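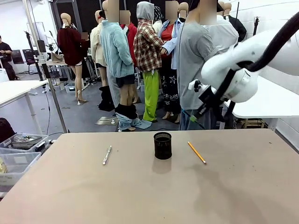
The demonstration table: pen, cup, pencil, and the right arm of the robot.

Speaker notes: "What we showed at the open day"
By Kumudini Munshi
September
Print this page | E-mail this page
Shares: 388 | Comments: 100

Start when the room is quiet. Do not read the slide title, they can read it.

Good afternoon, and thank you for coming back from lunch on time. My name is Kumudini Munshi. I work at Kovance, in the group that prepares tasks for robot arms. I want to speak today about our open day in September. I will tell you what we put on the table, what the visitors asked, and what I would change for the next one.

(Leave the first slide up. Drink water.)

The task. You see a pen on the left, a pencil on the right, and a black mesh cup between them. The robot must pick up the pen, put it in the cup, then do the same with the pencil. When I tell this to my family they are not impressed. My nephew can do it while he is watching television. But I ask you to think about it from the side of the arm. A pen is thin and it rolls. The cup is light, and if you touch the rim a little too hard it moves, and then your plan is for a cup that is no longer in that place.

(If somebody asks why the cup is mesh: it was the office cup. We tried a heavy ceramic one before and the visitors said it was too easy.)

How the day was arranged. We had groups of visitors from ten in the morning. Each group got a short welcome, then the pen and cup task, then time for questions. I had planned the welcome for ten minutes. It was always longer. Please learn from me and make the welcome short, the people want to see the arm move.

The first group was from Ackermann, who make packing lines. They stood with their arms folded and asked about speed. I told them truly that we were running slowly. One gentleman said, "My daughter's school has a faster one." I think he was joking. (Wait here, people usually laugh.)

The second group was families. This was the best part of the day for me. A girl asked if the robot knows which one is the pen and which one is the pencil. I said that it knows where each one lies and which way it points, and that "knows" is a difficult word. She said, "So no." I have used her answer in two meetings after that.

NEXT SLIDE, results.

Before the open day we did 1094 practice runs of this task. In 690 of them both items finished in the cup with no help from us. I show you this number because I don't like talks where only the good video is shown. Most of the failed runs had the same cause: the gripper closed on the pencil near its end, the pencil turned, and it hit the rim from the side. The pen gave us less trouble, although it is smooth. I had expected the opposite, and I had said so in front of everyone.

(Slow down here. Last time I went too fast through the numbers and had to repeat.)

What we changed. First, the arm now goes to the middle of the pencil and waits a short moment before it lifts. Second, it comes to the cup from higher up. The second change was suggested by our colleague from Solleo, the company which helps us with the planning software. It cost us one afternoon.

What went wrong on the day. The Lostix screen, where we wanted to show the plan of the arm, did not start for the first group. I talked for a long time about a screen that was black. If you use a screen, have the same pictures printed on paper. Also, we did not mark where the visitors should stand, so the people in the back row could not see a pencil. It is a small object! For the next open day we will put the tallest visitors behind and the children in front, and I will ask for a microphone.

Questions we got many times, with my answers:

Can it write with the pen? Not yet. We did not try.
What happens if I move the cup? It must look again and make a new plan. We let the visitors move the cup between runs but not during a run.
Will it take my job? I answer this one seriously. I say what the arm can do today, and I ask the person what they do in their job. Usually it becomes a good conversation.
Can I touch it? When it is switched off and one of us is beside you, yes.

Last slide, contact address. Say thank you to the people from Solleo, they are sitting in the third row. Then take questions. If there is no question, ask the audience which task they would like to see on the table next time, and write down the answers.

Print this page | E-mail this page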